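Funding > Grant holders > Ternwood > Progress reports

Search reports and updates

3 min read

Ternwood community meals, progress report, January

Quick one this time, sorry, full figures to follow with the claim form.

Where we are. The lunch club has moved from the church hall to the Dunleavy rooms and is running again after the two week gap. 55 people on the books now, up from the autumn. Most come by themselves, a few with a carer. The Rornstead minibus is doing the pick-ups from the far end of the estate and that has made the biggest difference by a long way. Before that people were paying for taxis or just not coming.

Kitchen. Hygiene inspection done, no major points. One note about the seal on the back fridge, now replaced. Oven still slow to heat so hot meals go in at 10.30 and we serve at 12.45, later than we said in the bid. People have got used to it. Some have asked for it to stay like that.

Cooking sessions. Nine held so far out of the number agreed, the rest booked in up to Easter. Rozália Lukáč is leading them and has rewritten the recipe sheets in bigger print, which was asked for at the last visit. Soup, fish pie, a bean stew that went down less well. She wants to try bread next. We need to check the insurance wording on people using the oven themsleves, I have emailed and am waiting.

Tableware. Old stuff was chipped and we could not get matching replacements. Ordered new from Zamateo under the small equipment line, came in under budget. Plates fine, bowls a bit shallow for soup, trays good. Underspend to go towards the second trolley if you are happy with that, please confirm by email.
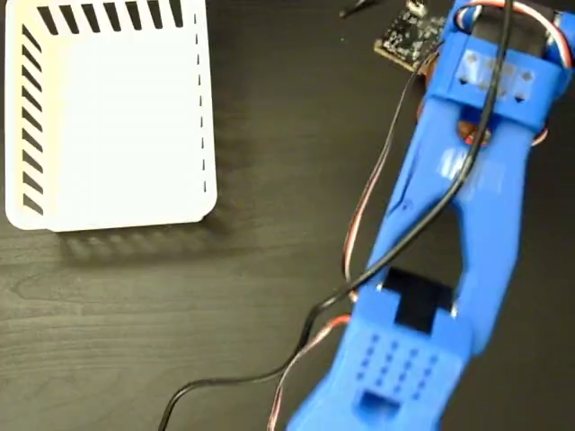 White tray with the black striped rim, on a dark wooden tabletop.

Staffing. Eight regular helpers, two more doing their food safety certificate. Lost our Friday-type cover when one moved away, so the later sitting is thin. Advert is up in the library and at the surgery. No replies from the surgery one yet.

What has not gone well. The take-home meals. We said we would start before Christmas and we did not. Containers arrived with the wrong lids, supplier slow to swap them, then the hall move took over. Now planned for after half term. Would rather start late than send people home with something that leaks on the bus.

Money. Spend is close to profile apart from transport, which is over as fuel went up and there is an extra run. Will show this properly on the form. Not asking for more at this stage but may need to move some across from publicity.

Next. Bread session, trolley, lids, insurance answer. Feedback cards going out at the tables, more than half of the last lot came back so will do it the same way. Rozália is typing up the comments and I will send them on with the reciepts.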